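Hilo sobre intentar cancelar la cuota del gimnasio. Poneos cómodos, que yo no pude.

Me apunté a Dimo en noviembre, que es cuando se apunta la gente que quiere parecer distinta a la de enero. Duré lo mismo que la de enero.

Fui 3 veces. Una de ellas a recoger la botella que me había dejado la anterior.

Apuntarse: un botón verde, tamaño balcón. Darse de baja: «Mi perfil», «Ajustes», «Otros», «Otros trámites» y, al fondo, en gris clarito, «Solicitar información sobre la baja». Información, ojo. La baja es otra cosa.

Pulso. Me sale una encuesta. «¿Qué podríamos hacer para que te quedaras?» Límite de 500 caracteres. Escribo «nada». Me responde que el texto es demasiado corto.
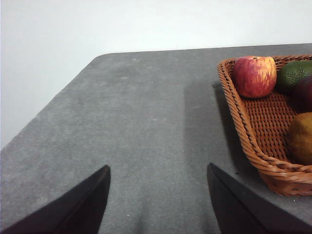 Relleno con la letra de una canción de verano hasta que la encuesta se da por satisfecha. Me ofrecen congelar la cuota, que consiste en pagar menos por seguir sin ir. Reconozco que lo pensé.

Llamo por teléfono. Las altas las lleva Dimo, pero los cobros los lleva una tal Rekby, y Rekby solo atiende a clientes de Rekby. Pregunto si yo lo soy. «Depende.» Seguimos sin saberlo.

Espera de 16 minutos con una versión de flauta de algo que en su día fue rock. Cada poco, una voz me recordaba que mi salud es lo primero.

Por fin, una persona. Amabilísima. Me explica que la baja se pide por escrito, con 30 días de antelación y en papel. En papel – para un gimnasio donde se entra con la cara.

Voy a la papelería Berrada a por un sobre. Solo los venden en paquetes. Si alguien necesita darse de baja de algo, tengo existencias para todo el barrio.

Echo la carta. El domingo me llega un correo de Dimo: «¡Te echamos de menos!». Con un descuento para traer a un amigo. No le deseo esto a ningún amigo.

Y lo de andar, que es gratis, lo sigo dejando para mañana.

Edito: me preguntáis si me han confirmado la baja. Me han confirmado que han recibido mi consulta.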